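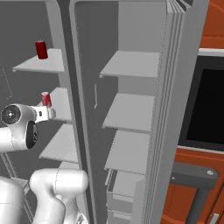 Catalog export drops the attribution line

Home | Collections | Tickets | Help
Search the help desk

Okay, so I was exporting the old master drawings for our Panum show and 13 records came out with no "attributed to" line at all! The Ardeleanu portrait (my favorite, the old woman with the prayer book) now reads as if he definitely painted it, and our curator nearly fainted.

Tried so far: restarted Kavik, cleared the cache, ran the export again. Same 13.

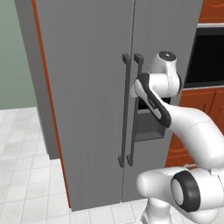
Then I opened one record and found the artist field had a stray line break in it, left over from our December import. Took it out, saved, exported, and the line came back. I've fixed 10 by hand and will do the rest after lunch. Can someone check the import script, please?

Alina Ene

Comments (2)

Indik: Same thing with our prints, thanks!

maproom: Check the "after" and "circle of" fields too.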